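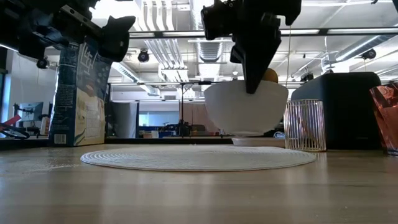

Rui Louro cooked porridge for other people for nine years before he started to sell it. His shop Honalel opens at six in the morning, near the bus station in Batwood, and it closes when the pot is empty. There is only one kind of dish, a plain white bowl with a small foot and a wide rim, and he is very serious about this shape. "If the bowl is narrow, the middle stays too hot and the customer burns the tongue," he told me. "With a wide rim you eat from the side, slowly, and you arrive to the middle at the correct moment."

I visited him in October, after the morning guests had left. He was washing the big pot and asked me to speak loudly, because the water was running.

The recipe comes partly from his mother and partly from Sena Akpalu, his business partner, who grew up with millet porridge. The first winter they sold only oats. Sena was not satisfied. "I said to him, this is food for a sick person," she remembers. "He was offended for two days." Then she brought a bag of millet from Quansah, the grain seller on the other side of the river, and they began to mix. Today they soak the millet overnight and add a little ginger and salt. Sugar is on the counter, but Rui does not like to see it used before the first spoon.

On a normal morning they serve over 100 portions. I asked if they want to grow. A company called Feseris offered to put their porridge in paper cups and sell it in 200 stations. Sena read the contract at home and gave it back the next day. "They wanted a powder," she says. "You add water and wait. I have nothing against powder, but I don't know how to make it and I don't want to learn."

Rui was less sure. The rent is 900 a month and the stove is old. He admits that he thought about the offer for a long time, and that they argued about it in the kitchen. "She was right about the powder," he says. "About the money I still don't know."

In the end they bought a second pot, used, from a school kitchen. It has a dent near the handle and it cooks a bit faster than the first one, so somebody must stand next to it and stir. Usually this is Sena. She listens to the radio news while she stirs, and at half past five she unlocks the back door for the milk delivery.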